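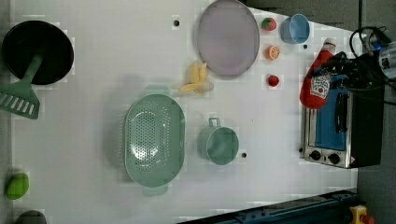 Pan, colander, two cups, fruit, ketchup parked on top of the oven. A kitchen, more or less.

Stop tidying the play kitchen

By Zoia Marchuk

Quick one this week, I have 600 words owed elsewhere and a kid home with a cough.

My position: leave the toy food out. All of it. Overnight if you have to.

I used to be a bins person. Fruit bin, dishes bin, a bin for "other" that ate everything. Every evening at 8, ten minutes on my knees sorting. Every morning it all got tipped onto the floor and then, this is the part that got me, ignored. A heap isn't a game. A heap is a chore somebody else started.

Compare a table where things have been left where a small cook left them. Spatula lying across the frying pan. Banana by the plate, strawberry near the blue cup. Ketchup on top of the toaster oven, because where else does ketchup go? Mine lives on the microwave. You walk up to that and you already know what you'd do next. So does a four year old.

My neighbor Eero Kokkonen disagrees. Loudly, over the fence, on a Friday. He says kids need to learn that things have a place. Fine. Look at a real kitchen though. The colander's place is wherever the last pasta happened. My pan has not been inside a cupboard since March. We don't put the kitchen away, we put it off.

And he has a point about feet. A plastic strawberry at 2 a.m. is no joke. So keep it on a table, off the floor, that's my one rule. Anything that falls gets put back up by whoever's closest.

The other complaint I get is sets. People want the matching set, the 40 piece box with the molded tray. Skip it. Two green things and a lavender plate look fine together. Kids don't care if the oven is smaller than it should be next to the tomato. They'll cook the tomato. They'll cook the cup too.

Try it for a week. If you hate it, the bins are stil there, and Eero will be thrilled. Write and tell me which, I read them all, slowly.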